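Minor League Injury Lists Need a Return Test, and a Written One

The Ranham club has played most of this season with at least one starter on the field who was, by the club's own report, still being treated for a leg injury. The usual praise followed. I think the praise is misplaced, and the league should stop leaving the decision to the player and the head coach on game day.

The current rule in our league is short. A player on the injury list may be activated up to 90 minutes before kickoff if the team reports that he is available. The word "available" is not defined. Ranham takes it to mean that the player has finished a full practice. Navon takes it to mean that the player says he can go. Both readings fit the rule as written, so neither club can be faulted under it.

A hamstring strain is a good case to work from. Pain at a walk goes away early. Pain at a jog goes away next. Strength at long muscle length comes back last, and it is the part that matters when a cornerback opens his stride to chase a receiver. A player asked on Saturday morning how he feels will answer from the first two. He is not lying. He has no way to feel the third until he sprints.

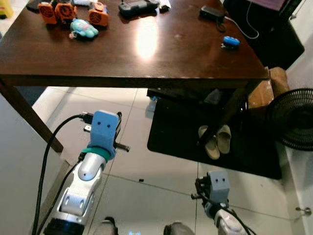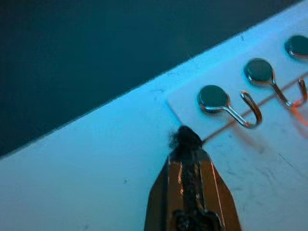
Small items on a dark wooden table, first picture; wall hooks on a white plate, second.

What I would put in place is a fixed test with two parts. The first is a strength comparison between the injured leg and the sound one, with the injured leg required to reach 90 percent. The second is a set of 7 timed sprints at full effort, with the last one no slower than a limit set from the player's own preseason times. Both results go on a form. The form goes to the league office before activation, and the opposing club can see only pass or fail.

Coaches object that a test like this costs practice time. It does cost some. The sprint portion can be run during warmups, and the strength portion needs a handheld gauge and a bench. Clubs on the budget of Du or Flesa already own both, and they already test every player in preseason. The added work is in repeating the test and filing the result.

A stronger objection is that players will hold back in preseason to set an easy mark. Some will. The league can limit this by using the better of the preseason time and any later time on record, and by setting a floor for each position group.

The rule should also take the head coach's signature off the activation form. A coach with a thin secondary has an interest in the answer. The athletic trainer should sign alone, and the league should pay for the trainer's form review so that the club is not buying the opinion it gets.

I would start with leg muscle injuries only. Head injuries have their own protocol, and joint injuries vary too much for one test. One season of filed results would show whether the limits are set too high or too low, and they could be adjusted before the next camp opens.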